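Cable on left arm of two-arm cell pulls tight near the basket, then the arm stops

Robots and Automation > Setup and Repair
Posted by Ratree Khamphan, 9/20/24

I look after a small tabletop cell with two arms on one rail, walls around it, and a speckled floor. The arms sort toy food and blocks between a basket and a jar. The program is one I took over in March from the person who built the cell, and I haven't changed much in it apart from speeds.

Since I re-dressed the cables, the left arm stops with a following error on the elbow joint. It doesn't do it every cycle. The log shows 64 stops over 547 cycles, and nearly all of them come when the arm goes to the far side of the basket. The right arm runs the same kind of moves and has stopped only once, when I bumped the enclosure.

Things I have already done:

Swapped the power supply for the spare. No change.
Turned the left arm down to half speed. Fewer stops, but they still happen.
Checked the elbow by hand with the power off. It feels the same as the right one.
Put in a new purple cable, same type, from Okik. The stops came back the next morning.

The old cable was tied at the base, at the elbow and at the wrist. On the new one I left more slack low down, as I was worried about pulling on the connector. So there is now a big loop hanging below the base of the left arm, and from there the cable goes up along the white links to the wrist. The right arm has its own cable in a long curve coming up from the corner.

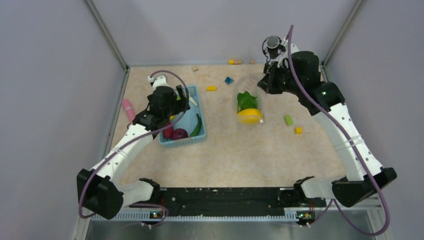

What I would like to know

Is the cable enough to cause this, or should I be looking at the elbow drive? And if it is the cable, how much slack should there be and where? I would like to avoid taking the arm off the rail, as the two arms were lined up to each other and I don't have the fixture for that.

3 replies

Ognjen Yordanov

Sounds like the drive to me. Had the same on a Molamo arm and changing the elbow unit fixed it. Cables don't cause following errors unless they are broken.

Azra Hodžić

I would not buy a drive yet. A cable can cause this error without being broken. If it goes tight before the arm gets where it is going, the elbow motor has to pull against it, falls behind, and the controller stops the arm. Half speed giving you fewer stops fits with that, although it would fit with a weak drive too, so you need to separate the two.

Do this first. Power off, and wait for the lights on the board by the arm to go out. Take the cable ties off the left arm and unplug the cable at the wrist so it can't pull on anything. Coil it out of the way and tape it to the base. Then run the elbow on its own through its full range at low speed, with nobody's hands inside the walls. On most of these small arms the gripper is the only thing fed from the wrist plug, but check your drawing before you do it. If the elbow runs clean for 25 moves or so, the drive is fine and you have a cable routing problem.

For the routing itself:

1. Move the arm by hand to the farthest point it has to reach. On yours I would guess that is the back corner of the basket. Dress the cable in that position, never with the arm folded up.
2. Start at the wrist and work down. Leave a small loop at the wrist, enough that you can turn the gripper both ways without the cable lifting off the link.
3. Leave a second loop at the elbow, on the outside of the bend. I think this is the one you are missing. Slack at the base does no good if the tie above it won't let it slide up.
4. Tie to the middle of each link and keep ties off the joints. Pull them snug, then back off one or two clicks. You should be able to twist the cable under the tie with two fingers.
5. Whatever is left goes in the base loop. Make it smaller than what you have now. A wide loop hanging down by the rail can catch on something, and I would keep it well away from that little board and its wires.
6. Move the arm by hand through every corner of its work area and watch the cable at each one. Then run it slow, then at normal speed.

Do the right arm the same way while you are in there. It has plenty of cable in that curve, but check that it can't swing across when both arms reach toward the middle.

None of this needs the arm off the rail.

Jasmina Matić

Agree with Azra. One more thing to look at is the tie at the elbow. We had a cell where the tie had been put on the wrong side of the joint, and the arm was fine in most positions and stopped in one. It took us a long time to find it. Mark the cable with a bit of tape at each tie when you have it right – the next person can then put it back the same way.

Also clear the loose toys off the floor while you test. If the gripper presses down on a block you can get the same error and it will confuse the result.

Ratree Khamphan

Ran the elbow test with the cable off the wrist. It went through all the moves with no stop. Redid the ties in Azra's order and there was hardly any cable free above the elbow tie, so that was set wrong by me. It has done 345 cycles since with one stop, and that one was the gripper on the edge of the basket. I will leave this open until I have done the right arm.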